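# Teaching a two-arm robot the living room jobs

These tips are for anyone guiding a home robot by remote control so it can learn a chore. They come from putting away small things and moving a wastebasket, but most apply to any room.

**Before you start**

- Pick one job and say it in a single sentence. "Move the bin next to the table" is enough. "Tidy up" is too much.
- Check the arm cables. They need enough slack to let the wrist turn all the way.
- Leave the room the way people live in it. The robot should learn with the toys on the sofa and the mail on the cabinet.
- Start every run with both arms in the same place, open and clear of the furniture.

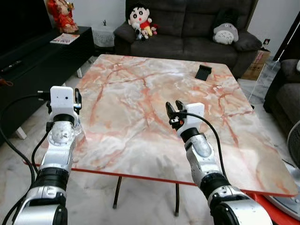
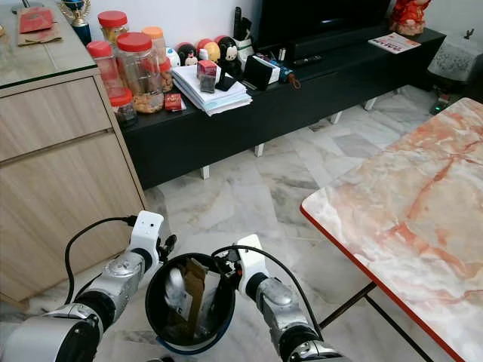 *First picture: both arms over the coffee table, with the phone holder near the far corner. Second picture: the black bin held by its rim, one gripper on each side.*

**During the run**

- Move at a slow, even pace. Long pauses get learned too.
- For a round bin, close both grippers on the rim before lifting. Lift with both hands at the same speed or it tips.
- Keep the fingers a little above a glossy tabletop until you're over the thing you want.
- If you drop something, stop and throw that run out.

**Afterward**

- Move the object a few inches between runs, and change where the bin stands.
- Keep a short log with the job, the date and who was at the controls. Marlene Wendt's log sheet has a column for bad runs, and it's worth copying.
- Quit after 60 minutes. Tired hands make sloppy runs.
- Wipe the finger pads with a dry cloth before you put the controls away.

Last updated May 2026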